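I fell down the missing-persons rabbit hole again this October, and this time it was a boat. Well, a small aluminum fishing boat and the trailer it left home on, both gone from the ramp at Hillden Reservoir 12 years ago along with the man who owned them.

If you've read this blog for a while you know I'm a sucker for the underwater search stuff. I found this one through a tiny channel called Aker Sonar Diaries, which had 2648 subscribers when I clicked (I was probably the next one, you're welcome). The guy runs his side-scan unit off an inflatable and hardly talks, and I could watch him for hours. I did, in fact. I was up until 2 a.m.

The short version is that everybody had been looking near the ramp, because the empty parking spot was there. He started at the old Amaral quarry road instead, which went underwater when they raised the dam. There's a whole road down there! Guardrails and everything. On his eighth pass a long, straight shadow showed up on the screen, and he just said "huh" and turned the boat around. 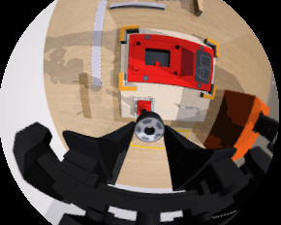
So how can you tell a trailer from a log on sonar?
Mostly by the shadow. A log throws a soft, lumpy one, and a trailer's has straight sides and square corners, plus a gap where the axle holds it up off the mud.

He didn't dive it himself, which I respected. He marked the spot, called the sheriff's office, and stopped filming until the family had been told. The next video went up 8 days later and it's pretty quiet. They brought up the trailer first and the boat after lunch. I cried a little at the kitchen table, I'll admit it.

I know some of you don't love these channels, and I've seen a few that made me queasy too (the thumbnails, ugh). I skip the ones that film the relatives.

Anyway, he says he's headed to the Patirix canal next, for a pickup that went missing in the nineties. I've already pulled up the old county maps and I have opinions about the second lock. If anyone grew up out that way and remembers where the boat launch used to be, leave me a comment.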